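Wullum's Porch – which closing song did you grow up with?

Jun 6, 2019

pinecone_lady
I have been trying to settle this with my sister for years. When we watched Wullum's Porch as kids, I remember the closing song being "The Light's Still On." She says it was "See You Down the Steps" and that I am mixing it up with a record we had. We lived in Castona and got the show on the Brendero station, before school. Does anyone know which one was used on TV?

tallgrass49
Your sister is right. "See You Down the Steps" was the closing song. "The Light's Still On" was on the second album and was sung inside a few episodes, usually when one of the puppets was scared at bedtime. It was never over the credits.

mudroom
Not correct. Both were used. The show changed songs in September of the third season and then changed back. I have over 200 episodes on tape and the ones from that stretch all end with "The Light's Still On."

tallgrass49
Are those from the first run or the reruns? The reruns were cut down to fit more ads and the endings got swapped. I would not go by reruns.

mudroom
First run, taped off the air with the local station break still in. I can tell the difference. The reruns have the shorter opening where Wullum doesn't sweep the porch.

pinecone_lady
So we could both be right depending on the year? She is six years older than me, so that would fit. I would have been watching when she was already in junior high.

oatsandraisins
I only remember the mailbox song, but my kids watch the show now and they like the slow parts best. My four-year-old asks for the one where Wullum fixes the wagon and hardly talks for the whole segment. I put it on after lunch and he sits through all of it.

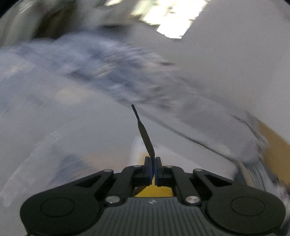
Black gripper, ridged plate in the middle

I do wonder if other parents have had the same experience. My sister-in-law tried it with hers and they walked off after five minutes. She says the show is too quiet and the songs are all at one speed. I told her to start with the Eze episodes, where he goes to visit the town by train, as there is more going on in those.

kettle_on
I'm with your sister-in-law. I loved it when I was little, but I tried it again last winter and it drags. The songs are good. The talking in between could have been half as long.

mudroom
The talking is the show. He would ask a question and then wait, and you were supposed to answer at home. If you cut that out you just have a man and some puppets.

kettle_on
I understand that. I'm telling you what happened in my living room. My daughter did not answer him once.

oatsandraisins
Mine does answer him – loudly. It may just depend on the kid.

tallgrass49
Back to the song. I went through my old program guides and episode 37 of season three does list "The Light's Still On" as "closing." I had not noticed that before. I still think it was a short trial and most people would remember the other one.

mudroom
It was 49 episodes. I wouldn't call that short.

tallgrass49
We can disagree on short. I'll give you that it was on the air.

pinecone_lady
Thank you both. I called my sister and sang her the first verse over the phone, and she said she had never heard it used that way but she would take your word for it. Now she wants to know what happened to the second verse of the mailbox song. She remembers one about a postcard. I don't.

mudroom
There was a postcard verse. It's on the first album, side two. I'd have to check whether it was ever on the show.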